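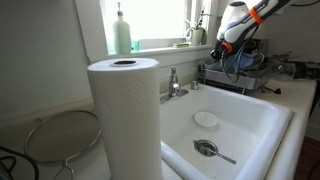
The sink at Wamari's test kitchen in Lindolport, with the arm waiting over the dish rack.

Charoen Bunnag has spent 2 years trying to get a robot to do the dishes, and he would like it known that his own are still in the sink at home.

"People ask me when they can buy one," he says. "I ask them how many cups they're prepared to lose."

Bunnag runs household testing at Wamari, which means he has opinions about mugs. He has opinions about spoons, too, mostly bad. A spoon lying across a drain is, in his telling, one of the great unsolved problems. "It's thin, it's shiny, it's sitting on something else that's shiny. My nephew is four and he can pick it up. He throws it, but he can pick it up."

Cups are the good news. The software, called Skarkidwood for reasons he declines to go into, has made 3,000 attempts at moving cups and plates since January. On plain cups it now manages 80 percent. I say that sounds pretty good.

"Would you keep a waiter who dropped every fifth cup?"

I say it would depend on the waiter.
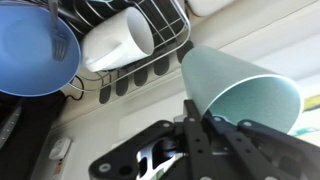
Interview by the Tsuchiya household desk | 2020-08-25

Plastic helps. A green cup gripped near the rim is about as friendly an object as a kitchen has to offer, and Bunnag talks of it the way other people talk of an easy neighbor. The rack is where tempers go. Every wire is something to snag on, and whatever went in first is in the way of whatever comes next.

"You and I just shove the fork over," he says. "We don't even know we did it. Try writing down shoving the fork over."

So how long does one cup take? He looks at the ceiling. "Long enough to make coffee. You'd need a different cup for the coffee."

Would he have one at home? He would, if it wiped counters, and it doesn't wipe counters. It doesn't fold towels either, though another group down the hall is working on that and has stopped coming to lunch.

His wife has offered to run the tests herself, at their place, any evening he likes. He is still thinking it over.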